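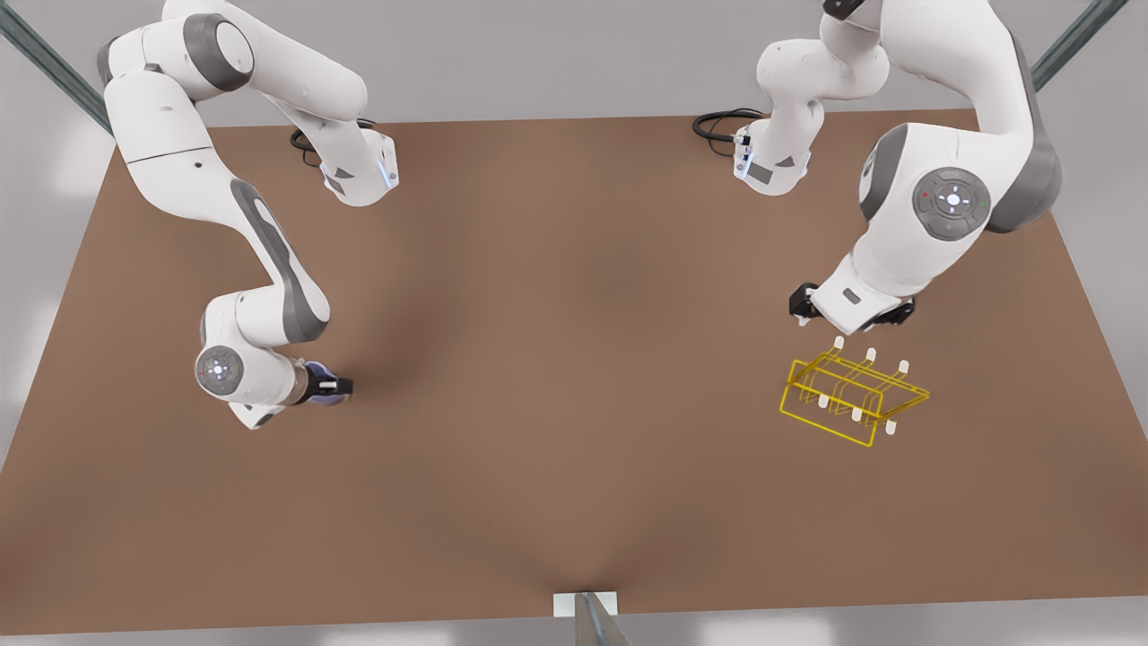
Fig. 4. Brown tabletop, seen from above, with a yellow wire rack on the right-hand side.

Section 4: Levelling and finishing the top

Read this section through before you start. It applies to all Verkwood bench tables sold with a separate top, including the long version supplied by Relcombe. If your top came already fixed to its legs, go straight to step 6.

You will need the spirit level and the 13 mm spanner from the parts bag, a soft cloth, a pencil, and a second person for step 1. A long straight ruler is useful but not essential.

4.1 Fitting the top

1. Stand the legs where the table is to be used and lower the top on to them, one person at each end. Do not slide the top along the rails, as the bolt heads will scratch the underside.

2. Line up the holes in the rails with the threaded inserts. If one hole will not line up, slacken the two rail bolts nearest to it and try again.

3. Put in all the bolts by hand and give each one three or four turns.

4. Tighten the bolts with the spanner, working from the middle of the table out to the corners. Stop when the washer no longer turns under your finger.

CAUTION: Do not use a power driver. The inserts will pull out of the top if they are over-tightened, and this damage is not covered by the guarantee.

4.2 Levelling

5. Place the spirit level in the middle of the top, first along the length and then across it.

6. Find the lowest corner. Turn its foot anticlockwise, seen from above, to raise it. One full turn lifts the corner by 2 mm.

7. Check again in both directions. Work on one foot at a time.

8. Press down on each corner in turn. If the table rocks, lower the foot that is clear of the floor until it just touches.

9. Hold the foot still and tighten the lock nut up against the leg.

Note: Each foot has 40 mm of travel. If you need more than this, put a flat packing plate under the foot. Do not wind the foot out past the red line on its thread.

Note: On a new floor, check the level again after a month.

4.3 Load

The greatest load for the long table is 151 kg, spread evenly. Keep heavy items over the legs where you can. Do not stand or sit on the top.

The top is 2,570 mm long before trimming. If you cut it down, seal the cut edge the same day with the sealer from the parts bag. A top shorter than 2,000 mm must not be used with the centre rail. Take the rail off and fit the two short brackets (bag C).

4.4 Care of the surface

10. Wipe off all dust before oiling or waxing. Grit left on the top will mark it when you rub.

11. Put a small amount of Grotley clear wax on the cloth and rub it in along the length of the table.

12. Leave for 20 minutes, then buff with a clean part of the cloth.
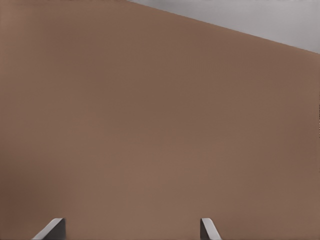 Fig. 5. Brown surface with a straight edge.

13. Run your hand lightly along every edge. If you feel a rough spot, rub it down with fine paper and wax that spot again.

14. Keep the top clear overnight. Light items may go back on it the next morning.

CAUTION: Waxed cloths can catch fire by themselves if they are left in a heap. Lay them flat outdoors to dry before you throw them away.

Do not use bleach, scouring powder or window cleaner on the top. Marks from cups can usually be taken out with a second coat of wax. For deeper marks, see section 7.

4.5 Spare parts

Feet, lock nuts and inserts can be ordered singly from Barta. Give the number stamped on the inside of the left rail.

Text: Natália Krajčí. Checked: Ákos Major. Issue 3, May 2024.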